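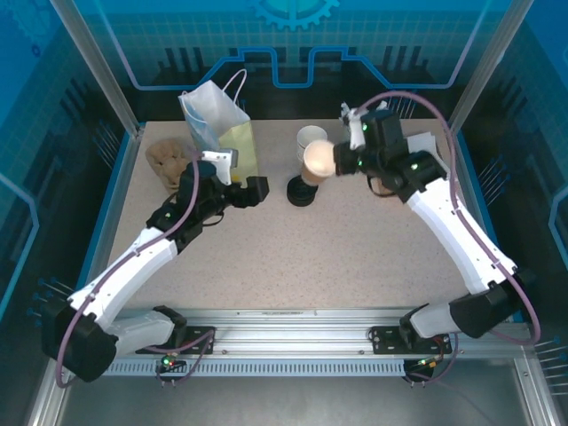 Paper Cups and Carry Bags: FAQ

2 min read
Last updated: February

Will one cup ride safely in a bag with rope handles?
Empty, sure. Full, I doubt it. A cup on its side needs no lid, but it holds no coffee either.

Are thin handles strong enough?
Sellers say so. Load the bag, hang it for 20 minutes and see for yourself.

Should I buy the Korer cup sleeves?
I haven't seen a good case for them. Juniper Whitlock likes hers.

Can I reuse the bag?
Yes, until the bottom goes soft.

4 comments · 45 shares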